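Flallix project: progress report for the second period
Prepared by the demonstration team, Kindilthorpe workshop
Covers the work up to the end of April

1. Summary

In this period we moved from testing the equipment to recording demonstrations every working day. The operator guides the arm from a second, smaller arm, and the computer stores the movements together with the pictures from the cameras. We have now 1202 recordings which passed our check. The plan agreed with Jalham asked for 1000 at this stage, so we are a little ahead on the number. We are behind on the variety of objects, and this is explained in section 3.

2. Work done

The first weeks went mostly to the training of operators. A new operator needs roughly 50 attempts before the movements become calm enough to be useful. In the beginning people move too fast, stop in the air to think, and then correct with small jumps. The model learns these stops also, as we saw in our first tests. We therefore ask each operator to practise the task without recording, and to start the recording only when the whole movement is clear in the head.

We also changed how we use the wrist camera. In the first period the operators looked only at the table directly, and they often lost sight of the fingers when the gripper was close to a large object. Now the wrist view is shown on a screen beside the control arm. It took some days to get used to it, but the operators say that they would not like to go back.
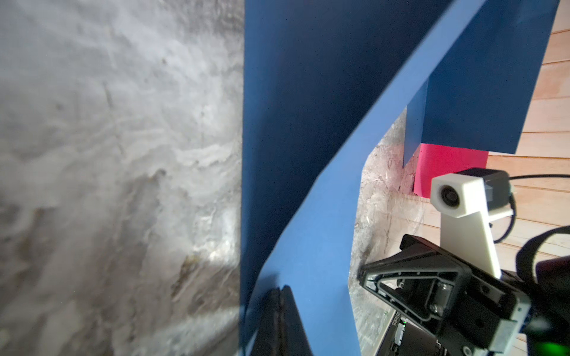 Figure 1. Wrist camera view during work close to the blue parts, with the gripper at lower right.

Views of this kind are difficult for the model, as a dark surface near the camera can hide much of the work area. We keep such recordings in the set, provided that the overview camera has a clear view at the same moment.

3. Problems and delays

The second set of objects from Stougaard came later than expected, and 23 recordings made with the old set had to be repeated after the starting positions were changed. One cable at the wrist became loose twice. It is now fixed with a clip and we check it each morning.

4. Next period

We will train the model again on the full set and compare it with the result from February. Three new tasks are planned, all of them with the second set of objects. We ask Jalham to confirm if the budget for spare gripper fingers can be used already before summer. The costs for this period are in the separate sheet.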